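May 28, 2023
Notes by T. Vasylenko

HOSP 103 Small Wares and Storage, wk 4: drinkware

Carry on from last week (plates, stacking, chips). Handout from December is out of date, bin it.

Cups, three ways to keep them:
- stacked. Saves shelf, but cups jam and handles knock
- upside down on a shelf or mat. Rim takes the wear. Leave a gap for air
- on a tree or pegs. Good for a small counter, bad for a busy one

Trees. Check the base first, wider than the spread of the arms if you can get it. Load low pegs before high ones. Opposite sides in turn, otherwise it leans. Heavy mugs at the bottom allways. Plastic is forgiving, so we practise on plastic before anyone touches the Henari stoneware.

Handle over the dowel, let the cup settle, then let go. Don't push. If a cup is on its side, get it by the body, turn it, then look for the peg.

Gillodby case study: café, 226 mugs, one shelf, about 4 breakages a week. Read it before the tute, pp 1 to 3 only. Work out what moves to pegs and what stays put. Bring a sketch, pencil is fine.

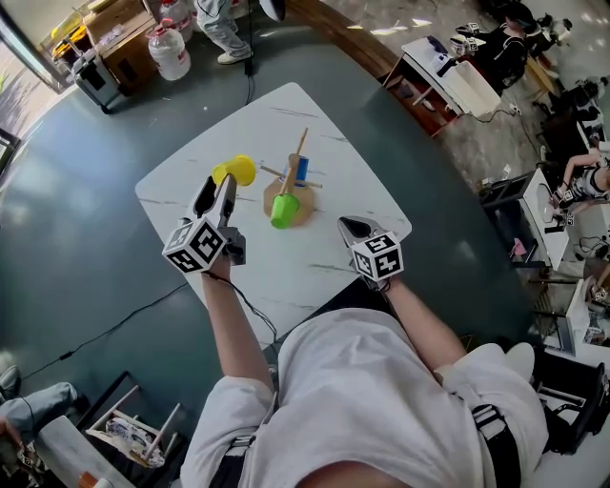

Priya reckons the top of a tree should be left bare altogether, as the highest cup is the one that gets knocked when you reach past for the kettle. Fair point, put it in your answer if you agree, and say were the spare cup goes.

Sketches due start of next class. Colour code by weight.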